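The Pepper Run

1. The laptop

The school had one computer that could run the simulator without stalling, and it belonged to the yearbook staff until four o'clock. After four it was ours. Zeyu Cao carried it down the hall with the charger looped around his neck, and I walked ahead and held the doors.

There were four of us in the club that year. Two only came when there was food. Mrs. Estiva, who had signed the form to be our adviser, taught chemistry and graded lab reports at the back table while we worked. She had told us in September that she didn't know a thing about robots and would not pretend to.

The contest was called Kemano. You never touched a real robot in it. You got a simulated one with two arms, a simulated kitchen table, and a list of chores. You wrote a program, you sent it in, and they ran it 200 times with the things on the table moved around. A school could get a trip to the finals out of it. The trip was what I wanted. I had never been on a plane.

Zeyu wanted something else, and it took me most of the winter to see it. He wanted the hand to look right. He would watch it close around a cup and say, "Too hard." The cup wasn't real. It couldn't break. He'd go back and change a number and run it again.

"It picked it up," I would say.

"It grabbed it."

We named our program Mao, after his grandmother's cat. I had wanted to call it Index, for the finger, and I was outvoted by the two who came for the food.

2. The score

By spring Mao could do five of the chores. The one it couldn't do was the pepper. You were supposed to have the robot take hold of the pepper and set it in the bowl. Half the time the hand knocked the pepper off the mat. The rest of the time it got the pepper as far as the rim of the bowl and let go early.

Our best total was 3,830. The cutoff the year before had been 10 points higher.

"So we need ten points," I said.

"We need eleven," said Zeyu. "It'll go up this year."

He was right about most things like that and I had stopped arguing. What I did instead was something I'm not proud of. I found out that the contest only checked where the pepper was when the clock ran out. It didn't check how it got there. If you swung the arm fast enough at the right height, you could bat the pepper into the bowl from the mat. It worked maybe one time in three, and one time in three was better than what we had.

I wrote it on a night when Zeyu had orchestra. It took me twenty minutes. I ran it and we had our points, with some left over.

I showed him the next afternoon. He watched the arm swing and the pepper jump.

"That's Deming Yao's code," he said. "It isn't Mao."

I said Deming Yao would like to go on a plane.

He didn't get mad. I would have known what to do if he'd gotten mad. He sat there with his chin on his fist and ran it again, and then once more with the sound of Mrs. Estiva's pen going behind us.

"What does it do if the bowl is wrong side up?" he asked.

"Why would the bowl be wrong side up?"

"They move things around."

"They move them. They don't flip them."

"The rules say any pose," Zeyu said. He had the rules printed out. He had underlined that part in pencil, in October from the look of the page.

I took the laptop from him and went into the setup file and let everything on the table land however it wanted. I told myself I was doing it to prove him wrong. The first few layouts were ordinary. Then one loaded with the oval base ring of the big white bowl facing us, and past it the plate with the yellow rim and the pastry on it, and the red pepper standing on its gray mat. The black hand was over at the left with its four fingers out.

"Go ahead," said Zeyu. "Hit it."

I had my finger on the key. Mrs. Estiva had gotten up and was standing behind us with her coat on, looking at the screen over my shoulder.

"Which one is the bowl?" she said.
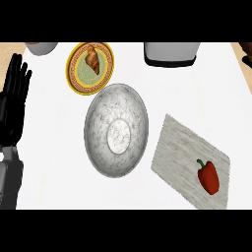 3. May

We sent in the version without the swing. I had deleted mine that same night and then spent a week helping Zeyu teach the hand to turn a bowl over, first with one arm and then with both. It got it right on the plain layouts and lost its grip on the hard ones.

The letter came to the school office. Zeyu read it standing up, gave it to me, and went to get the laptop from yearbook.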